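Karnton Archive of Party Politics: frequently asked questions

What does the archive hold?
Leaflets, manifestos, minutes and posters from parties and citizens' movements in central and south-eastern Europe, mostly from the years after one-party rule ended. The largest single gift is the Yordanov papers, which cover three election campaigns.

Do you only collect material from parties that won seats?
No. Many of the groups lasted one election and then merged or vanished. We take their papers on the same terms as anyone else's.

Who decides how a party is labelled?
Špela Golob edits the catalogue. She uses the party's own description first and adds a second term where historians disagree – "agrarian" and "national conservative" often sit side by side.

Can I read the documents online?
Some of them. The first 1000 leaflets are scanned, and 2 more series will follow in January. Everything else must be read at Karnton.

How do I book a desk?
Write to Hrvoje Spahić with the box numbers you need. The reading room opens at 10 and you may have three boxes out at a time.
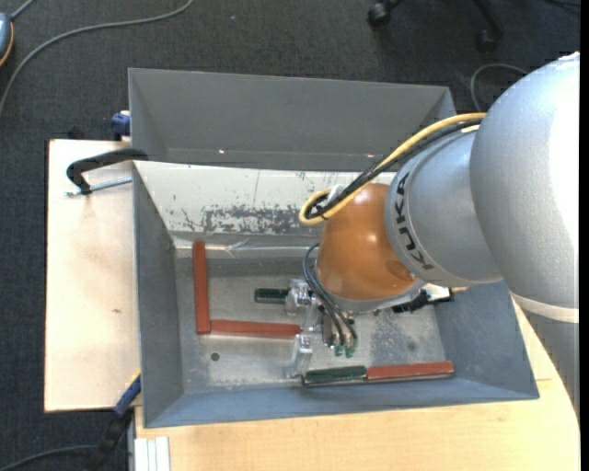

Are translations provided?
Only titles and short summaries are in English. The documents stay in their original language.

May I quote from the papers?
Yes, with the box number. Letters by living people need the writer's consent – ask us before you publish.

Related pages
Guide to the Yordanov papers
Election posters from Zurkdale
The Inura local councils series
Giving papers to the archive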